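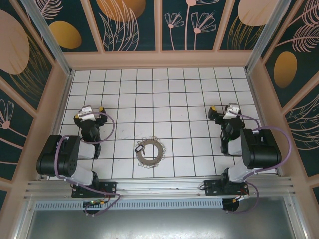
Can a robot put your keys away? How to set up the test at your own bench

If you've got a pair of small arms and you keep being asked when they'll be able to tidy the house, the keys job is a cracking one to try. It's a real chore, it fits on a bench, and it will humble you by morning tea. You put a set of keys on a mat, one arm picks them up, the other takes them over, and they end up on a hook or in a bowl. A four-year-old can do it (mine did it with a Vegemite crust in the other hand).

I've been running this on and off since December, mostly with Paraschiva Buzatu, who I share bench time with at Utent. We started with towels like everyone else does, got sick of folding towels, and moved on to the junk that lives beside the front door. Last updated 2022-01-10, after we changed the finger pads again.

What you'll need

Two arms with parallel grippers. One arm will do for the first half of this page, but you'll want the pair for the handover.

Soft finger pads. We use yellow foam with a lattice of little hollow pockets in it. Bare hard plastic fingers will pick up a wooden block all day and then flick a key across the shed.

A small mat. Something with a bit of texture or a fringe is more like what people really have on the hall table, and it's harder, so maybe begin with a plain one.

A set of keys you don't need. Please. I did the first week with my actual ute keys and had to fish them out of the cable tray with a coat hanger before I could drive home.

A wrist camera on each arm if you can manage it, plus one fixed camera looking down at the bench.

Something to log with. We use Prulov, a bit of home-grown logging software that Paraschiva wrote and that I complain about. A spreadsheet is fine.

Step 1: Sort out the bench

Bolt both arms down along the same edge and leave a decent patch of clear surface in front of them. Check that each one can reach past the middle, so there's a zone where both grippers can get to the same spot. Ours was about a hand's width too small the first time and I had to shift one base plate over, which meant redoing all the calibration. Measure first!

White tiles are a pretty good surface for this. The grout lines give you something to line things up against when you're resetting by hand, and the keys show up nicely on camera. The downside is shine. If you've got a lamp straight overhead, move it to the side until the hot spot is off the patch where you're working.

Tie your cables with the arms stretched right out, then fold the arms back in and look at where the slack goes. I did it the other way round and the wrist cable pulled tight at full reach, so the arm would get within a whisker of the mat and just sort of sulk there.

Step 2: Work out what "done" means

Write this down before you run anything. I mean on paper, stuck to the wall. We had a long argument over whether keys hanging half off the lip of the bowl counted, and by then we'd already logged a heap of runs with each of us scoring differently.

Our version now: the keys start anywhere on the mat, either way up. They finish fully inside the bowl or hanging on the hook. The mat can move a bit but it has to stay flat. No human hands between the start beep and the finish beep. Two minutes on the clock, then it's a fail, even if it was just about to get there.

That last rule is the one you'll want to bend. Don't, or your numbers go to mush.

Step 3: Drive it by hand first

Before you train anything, teleoperate the whole chore yourself. If you can't do it with the leader handles, the policy hasn't got a hope. My first go took ages and I was sweating by the end of it. You really notice how much your own fingers do without asking you.

A fob is chunky, so it's tempting to grab that every time. Fine for the pickup. The trouble starts afterwards, with the key dangling and swinging wherever it likes, and the hook needing the ring and nothing but the ring. So at some point you have to go and get hold of the ring, and a keyring lying flat is a horrible thing to pinch. There's no height to it. What worked for us was coming down steeply with the pads nearly closed, letting the foam squash a little, and closing from there.

Once you can do it several times in a row without swearing, start recording.

Step 4: Record your demonstrations

We recorded around 200 before the first training run. Vary the lot: keys on the left of the mat, keys on the right, fob face up, fob face down, key folded underneath the fob. Swap who's driving too. Paraschiva is slow and neat, I'm quick and a bit rough, and the early policy trained only on mine was quick and a lot rough.

Keep the bad ones in a separate folder called something clear. I called mine "misc" and it ended up in the training set. Twice.

Reset by hand every time, and drop the keys onto the mat from a little height. If you place them carefully you'll always put them down the same way without noticing, and the robot will learn your habit and nothing else.

Step 5: The handover

Here's where the second arm comes in, and it's the bit I enjoy most. The idea is that the first gripper brings the ring up clear of everything and holds it upright, so there's a loop poking out above the pads. Then the other gripper comes at it from the opposite side, open, and takes the loop.

Set up a meeting point in the air and make both arms go there every time while you're getting started. You can loosen it later. Ours is low, so a dropped ring doesn't bounce far.

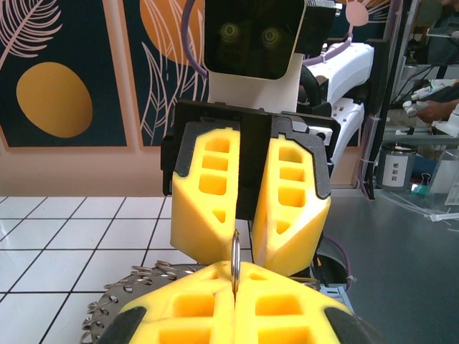
The gap between the two sets of pads is what you'll spend your evenings on. Too wide and the taking arm closes on nothing. Too tight and it shoves the ring down into the foam, where neither arm can get at it properly. We marked the distance off with a scrap of cardboard and drove up to that by hand until we'd both got a feel for it, and the demos got much tidier afterwards.

Three things to watch during the handover:

1. Which arm lets go, and when. Close the taker, wait a beat, then open the giver. If you do both together you'll be picking rings up off the floor. Put the pause in your demos, even though it feels silly.

2. What the wrist camera can see. When the pads are pressed together they fill a big slab of the view. Tilt the camera so the tips and a bit of what's past them stay visible. If all it can see is yellow foam, it's guessing.

3. Ring angle. A ring held upright is easy to take. One that has slumped over sideways is nearly hopeless, and it's quicker to put it back down on the mat and start again. Teach that as well! Some of our most useful demos are the ones where I drive badly and then recover.

Step 6: Run it and keep score

After training, run it lots. More than you want to. Ten runs will tell you whatever you were hoping to hear. We've logged 1,187 attempts in Prulov now, across every version of the pads and the policy, and 231 of those got the keys all the way to the finish by our rules. Not flash, I know. The recent versions do a good deal better than the old ones, but I'm leaving the whole lot in.

Note where each failure happens. Pickup, lift, handover or finish is enough detail. For us the handover is the big one, then the pickup when the key has slid over the inside edge of the mat and the pads catch on whatever is underneath.

If it's not working

The pads close and the ring squirts out: check for wear on the foam. Ours go shiny at the tip and lose their bite. We keep a spare pair from Fluvard (the chap two units down who cuts foam for us) in the drawer.

The mat comes up with the keys: you're going too deep. Raise the lowest point a smidge, or put a dab of tack under the mat until the policy is a bit better, then take it away again.

It works in the morning and not in the arvo: light. It's always light. Pull the blind down and try again before you retrain anything.

One arm waits forever: check the timestamps on both cameras. We lost days to this.

So, can it do the chore?

On my bench, with my keys, my mat and my rules, sometimes. In your hallway with the dog, the mail and somebody's sunnies on top, not yet, and I wouldn't buy anything that promised otherwise. I reckon the picking up is closer than people think and the passing from hand to hand is a good way further off.

Fikre is the next one, which is our name for the same job with three sets of keys in a heap. I had a go at driving it by hand last week and got one set out. If you've managed it with soft pads, send me your pad drawings, I'd love to see them.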